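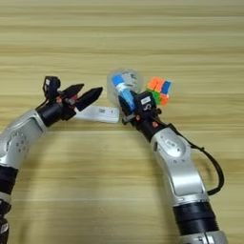 So I owe everyone a proper update on the handover project, especially Aleksi Seppälä, who has emailed me twice asking whether the new training recipe did anything. It did! Not as much as I bragged it would back in the spring, but enough that I've stopped grumbling about it at dinner.

Quick catch-up if you're new. I work on teaching two arms to pass small things between them, and the thing we pass most is a marker. One arm holds, the other closes on it, the first one lets go. A toddler can do it, and I've spent most of a year on it. The old policy learned from demonstrations where I drove both arms myself, and it copied my habits beautifully, including the bad ones. I tend to let go early. Guess what the policy did.

The idea we stole (with permission) from Radomír Mikuš is to quit treating all the demonstrations as equal. He has a little script called Grodon that goes through each recording, finds the stretch where both hands could be on the object, and makes those moments count for more in training. That's pretty much the whole trick. The long boring reach across the table counts for less, and the two seconds where everything goes wrong count for a lot.

I recorded 150 demonstrations for this round, all on the same table with some clutter left in reach, and trained two policies on exactly the same data – one with the weighting and one without. Then I ran each of them 90 times. I shuffled the order so I couldn't baby my favorite, and I wrote down the kind of failure every time.
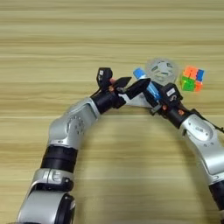
The drops are where it got interesting. With the plain policy, letting go too soon was the big one by a mile. With the weighting, I saw that exact failure only 9 times in the whole set. I went back and watched every one of those and most of them look the same to me: the receiving fingers stop a hair short, the holding side seems to think the job is done, and off goes the marker. My guess is that the wrist views look almost identical at that point whether you're touching or just about to. Radomír thinks it's a timing problem in how the two arms get predicted together. We have a bet going.

Now for the part I'm less happy with. The weighted policy is slower, and it got kind of fussy. It will line up, back off, line up again, back off again... I timed out a bunch of runs where it never committed at all. Those count as failures in my book, though I know the Drenedton people score them separately, so please don't go comparing my numbers with theirs. I also haven't tried it on anything heavier or floppier than a marker, so I'm making no promises there.

Next up is turning the weighting down a notch to see if the dithering goes away before the drops come back. I want that done by October if I can get the arm time. Aleksi, I'll send you the logs once I've cleaned up the file names, they're a mess right now.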